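Sollard Automation
Equipment / Picking and Sorting / Giller Mixed-Bin Cell

Giller Mixed-Bin Cell

For bins full of things that have no business being in the same bin.

Most picking equipment is sold on the assumption that your parts are identical, clean and facing the same way. If yours are, congratulations, and please look at our feeder range, where you will save a good deal of money. Giller is for the other kind of bin. Customer returns. Kitchen odds and ends mixed in with hand tools. The contents of a drawer somebody emptied in February and meant to come back to.

The cell takes items out of a bin one at a time and puts them where your sorting rules say they go. When it can't decide, it leaves the item alone and asks. We spent a long time on the asking.

What it does to the job

Kamolrat runs household returns out of a building in Madelcombe, and theirs was the first Giller we installed outside our own shop. Before that, 2 people stood at the tipping table all shift and dug. The digging is still there, but the arm does most of it. The same people now look after the exceptions screen, the repair bench and the shelf of things that might be part of something else.

We would love to report that everyone was delighted. Montri Sriwong, the shift lead, asked us to put it more carefully:

"My back is better. My patience is about the same. I used to be tired from bending over and now I'm tired from making decisions. I'd pick this tired, but you should tell people it's still tired."

So we are telling people. The exceptions screen is real work. A person sees the item, picks a destination or types a note, and the cell carries on. Plan for someone who knows your stock to be at that screen, and pay them like someone who knows your stock. Sites that hand it to whoever is newest end up with a very tidy shelf of wrong answers.

It also changes who gets interrupted. At the old table you could talk while you worked, and people did. The first screen we shipped beeped at every question, which put an end to conversation and very nearly to the screen. Questions now wait in a queue and the beep is off unless you turn it on. One site has turned it on. We assume they have their reasons.

What comes with it

Arm, mount and cabling, sized to your bin
Gripper with replaceable fingertips
Controller and exceptions screen
Guarding and interlocked gate, laid out for your floor
100 spare fingertips, because you will drop some behind the cabinet
Setup and training on site, both shifts if you have two

What doesn't come with it

Bins. Use your own. Scuffed is fine, dented is usually fine, and we will tell you during the site visit if yours is past saving.

Where it does well

Rigid things you could pick up wearing a winter glove: tools, small kitchenware, toys, markers. It copes with items lying across each other, provided there is an edge or a handle to get hold of. Long handles are its favorite, if it has one.

Where it struggles

Clear glass and clear plastic are hard to see, and glare off a bare metal floor doesn't help. A matte liner improves matters, so do buy one — we don't sell them, so you can trust us on this.

Flat things lying dead flat are slow. Small balls roll. Anything in a loose bag should be taken out of the bag by a person, who will enjoy it no more than the robot would have.

The trial

We ask for 50 of your worst items before we quote. Send the ugly ones. Customers tend to send a nice clean selection, we do well on it, and then everybody has an awkward morning on installation day. After the cell is in, we run another 50 with your own crew at the screen, and the crew fills in the acceptance sheet. Managers may watch.

Two requests from crews who already have one

Let the people who will work next to it choose where the screen goes. Kamolrat's was first mounted at the height of whoever held the drill, and had to be moved.

And say early, in plain words, what happens to everyone's hours. People can see the crate arriving. If the first explanation they get is from the crate, the next few weeks will be longer than they need to be. We are happy to come and talk to a crew before you order. We will bring the cell's error log along with the brochure, and they will find the log more interesting.

Ordering

Giller is quoted per site. Send us the size of your bin, a sketch of the floor around it and a list of what turns up inside, including the things you wish didn't. 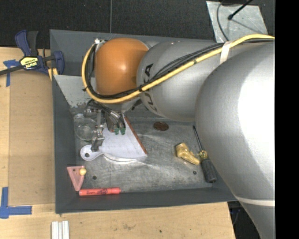 Lead time depends mostly on the guarding, so measure your doorways before you write to us.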